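Ticket 922
Category: Laundry / textiles
Location: Allholm, ground floor utility room and adjoining carpeted room
Opened: 19/08/2021
Priority: Low
Status: Closed

Summary
Dark items coming out of the wash with pale fluff and a grey bloom on them. Teal items shedding colour on to lighter ones. Clean items picking up carpet fibre before they reach the shelf.

Reported symptoms
Black cloths show lint after every wash, heaviest along the hems. Two white hand towels have turned faintly green. Items sorted in the carpeted room have short grey fibres on them when unfolded. The fault has been present since the supply of cloths was changed to the Restemov mixed pack (teal, black, white). The previous supply was all white and did not show it.

Environment
Washing machine: front loader, 40 degree mixed cycle, spin at 500.
Detergent: Jafri powder, one level scoop.
Drying: indoor airer, no tumble dryer on site.
Sorting: carpeted room, on the floor, from a heap.

Initial checks
Machine filter removed and cleaned. A small amount of fluff and one hair grip found. Door seal wiped round, grey residue in the lower fold. Drum run empty at the hottest setting. Next load of black cloths washed immediately afterwards: lint slightly reduced, still present. Filter ruled out as the main cause.

Powder dose halved for one load. The grey bloom on the black cloths went, but the lint did not. The bloom is therefore undissolved powder and the lint is a separate fault. Logged as two items from this point.

Test A: lint
One load of black cloths only, half dose, dried on the airer and not taken into the carpeted room. Result: clean.
One load of black cloths with white towels, same dose, same drying. Result: lint on all black cloths.
Source confirmed as the white towels. Black cloths to be kept out of any load with towels in it.

Test B: colour
New teal cloth soaked in a bowl of warm water for 40 minutes with a piece of white cotton. Water turned pale green, cotton marked at one corner. Repeated with the same teal cloth after three washes. Water very slightly tinted, cotton unmarked. The dye is loose when new and settles. Teal can go in with black from the first wash. It should not go in with white until it has had three washes separately.

Test C: carpet fibre
Clean black cloth pressed flat on the carpet and lifted. Fibres visible at once on the underside. Same cloth shaken hard: most of them stayed on. A lint roller removed them but took longer than the sorting itself. Vacuuming the carpet first made a small difference that had gone by the next load.

The sorting position was then changed. A plastic tub was raised off the carpet and items were moved into it one at a time, teal and black kept apart, nothing put down on the floor between picking up and placing. 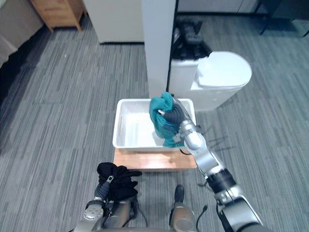

Fibre pick-up with the raised position was checked over four loads. Loads one, two and four: none found. Load three: fibres on two black cloths, both of which had been dropped and picked up again. Dropped items now go back to the wash pile.

Notes on the tub
A shallow tub is preferred for this. Deep ones were tried and the cloths at the bottom were left damp and creased. Smooth plastic can be wiped out with a dry cloth between colours. The old Kekuleck wicker basket has been withdrawn from this job, as the weave holds lint and snagged a hem. It is still usable for pegs.

Bunched items should be opened out before folding. A cloth twisted up during the spin can hold a tissue or a sock, and both have been found. If a cloth is still damp in the middle when opened, return it to the airer.

Follow-up, item raised by reply
Query: can the tub be used for wet items on the way to the airer as well?
Response: yes, if it is dried before clean items go in. Two tubs would be simpler. Second tub requested under ticket 83.

Follow-up, regression
Lint reported again on black cloths. Load contents checked: one white flannel had gone in inside a pillowcase. Pillowcases to be turned inside out before loading. Repeat load clean.

Resolution
1. Black and teal together, 40 degrees, half scoop.
2. White towels in their own load.
3. New teal cloths: three washes before joining any white load.
4. Sort into the raised tub. Dropped items back to the wash.
5. Filter and door seal monthly.

The two green towels were rewashed twice with no change and have been moved to floor use. Filter check next due in October. Ticket closed, reopen under the same number if the bloom returns with the half dose.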